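The Pillow Page

I've been sewing covers for the Grermont spring sale since last April, and people keep asking me to put the prints up somewhere so they can pick before they drive over. So, finally, a gallery! It starts with the fabric stories, and the photo is further down (more to come once I get through the pile on my ironing board).

Most of the cloth comes out of one enormous remnant box that Zewditu Jemal talked me into buying. I paid 40 dollars for it and then spent a whole evening on the rug sorting colors, which was the best evening of the month. There were stripes in there, a few florals I'm still undecided about, and a bold blotchy print that I grabbed for myself before Clementina could see it. She wanted it for curtains – sorry, Clementina!

All the covers are machine washable on cool. If you want a matching pair, write to me early, as some of the remnants only stretch to one. Nuria Demissie has already claimed the green stripes, so please don't ask me for those (she will find out).
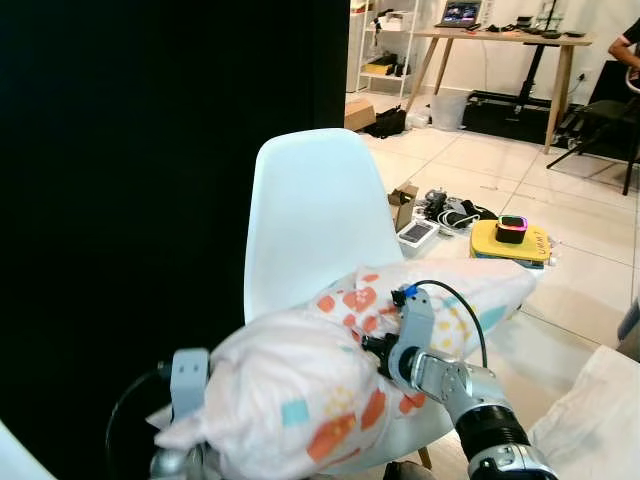

Orange, teal and pale yellow on white, over the white chair with the curvy back. Wrinkles and all, this print makes me so happy.

Next up are the florals, if I ever settle on a backing color. Damian votes for mustard and I'm leaning toward gray. Page last updated March 27, 2023.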